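4.2 Guest accounts of waiting and celebration

The second set of material consists of written accounts left by day visitors to Tirnora, the larger of the two parks in the study. Visitors were invited in August to describe one part of the day they would tell a friend about. Most wrote a few lines; a small number filled both sides of the card. Accounts of rides were shorter than expected, and many gave more space to food, to the evening parade, or to a birthday or anniversary marked during the visit.

Birthday visits were coded separately. Guests who wore a badge from the welcome desk reported more exchanges with staff than those who did not, and they named the places where these took place in some detail: the bakery at Trisby Square, the boat landing, the line for the carousel. Several returned to the same counter later in the day. We treat these returns as a form of attachment to place, following the coding scheme set out in Section 3.

Waiting was described less harshly than in the exit survey. A line of 80 minutes was called "fine" by guests who had shade and something to eat, while much shorter waits in the open were described as the low point of the day. 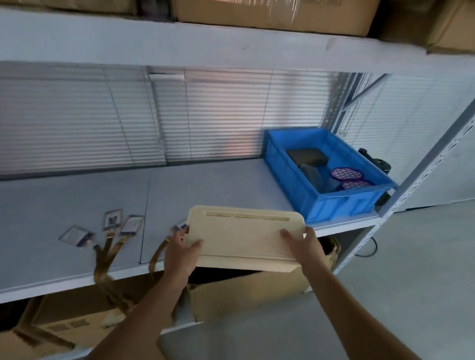
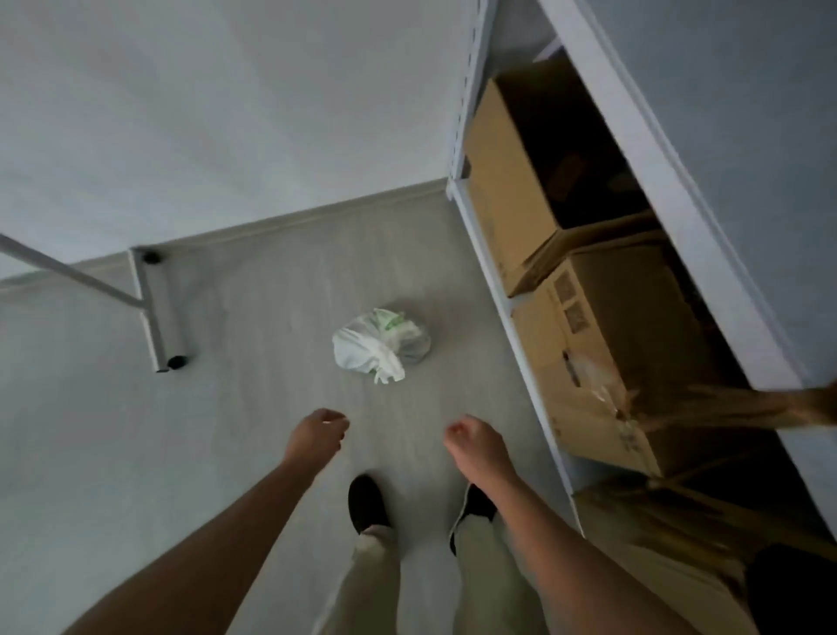 Figure 4. Handling of a cream-colored panel at a white shelf (first view) and a knotted white plastic bag on the floor (second view).

Asked whether a badge changes the visit or only marks people who already expect to be noticed, Vermeulen replied that the two could not be told apart from the cards alone, and that guests who ask for a badge have often planned the day around it. The same reply warned against reading the bakery accounts as typical, as the bakery hands out samples in the late afternoon and guests tend to remember them.

We accept this point in part. The Brindura cards, collected at a park with no badges of any kind, also contain birthday accounts, and these mention staff far less often. They do mention family members more — who chose the first ride, who fell asleep on the train home. The comparison is limited by the smaller size of Brindura and by its older visitors, many of whom hold season passes and did not regard the day as special.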